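Section 4. Setting up the Moulin dehumidifier in a spare room or workroom

Read section 3 first if the unit came by courier. It needs to have stood upright for 6 hours before you switch on. No shortcuts on this one, the oil in the compressor has to settle.

4.1 Where to put it

1. Flat, hard floor. Thick carpet is OK if you put a board under it.
2. Leave 400 mm clear at the back and the same above the top grille.
3. Not next to a radiator, not behind a curtain.
4. Doors and windows shut while it runs. Otherwise you're drying the garden.

Note: the Gilladlow model (tall, with castors) blows out of the side. Turn it so the side grille faces into the room. The Plomaslow blows upwards, so shelves over it are a bad idea.

4.2 Power

5. Check the lead along its whole length. Nicks, flat spots, scorch marks round the pins: stop, don't use it, ring the service desk.
6. Plug straight into a wall socket. Compressor units pull a surge on start up and we don't want that going through anything else.
7. Push the plug fully home. Switch on at the wall. Standby light comes on amber.

CAUTION. Never run the unit from an extension lead that is still coiled on its drum. Never plug one extension into another.

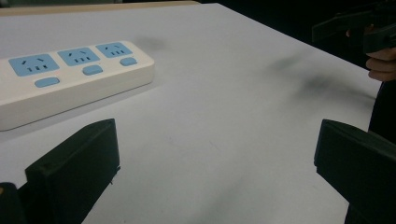 8. Keep the lead out of walkways. If it has to cross a doorway the unit is in the wrong place, go back to 4.1.
9. Don't shorten the lead or change the plug for a different type. Fuse details are on the rating plate, back panel, bottom left.

4.3 Tank or hose

Tank:

10. Slide the tank in until it clicks. No click, no start. The float must move freely, give it a nudge with a finger.
11. When full the unit stops and beeps. Empty, wipe the rim, put back.

Hose (15 mm bore, not supplied):

12. Switch off at the wall. Take the tank out.
13. Pull the rubber bung from the spout. Keep the bung!! You will want it later.
14. Push the hose on as far as it will go and run it downhill all the way to the drain. Any hump and the water sits there and backs up.
15. Refit the tank. Yes, even with the hose on, the switch behind it needs pressing.

Note: Nastness hose kits fit the Gilladlow only. The Plomaslow spout is narrower and the kit clip wont grip.

4.4 First run

16. Press ON. Fan starts straight away, compressor follows after 2 minutes. The wait is normal.
17. Set humidity to 50 for most rooms. Lower for drying washing. Lower costs more to run.
18. Leave it going overnight. Little or no water in the first hour is not a fault, esp. in a cool room.

Below 17 degrees the unit will stop now and then to defrost. Blue light flashes, fan carries on. Leave it alone, don't switch off and on agian to clear it.

CAUTION. If you do switch off for any reason, wait before restarting. Same 2 minutes. Quick restarts wear out the compressor and are not covered.

4.5 Putting away for summer

Most people pack up in May. Empty the tank, bung back in the spout, dry the inside with a cloth. Vacuum the filter. Wrap the lead loosely, never tight round the body. Store upright, cover on.

For error codes see section 6.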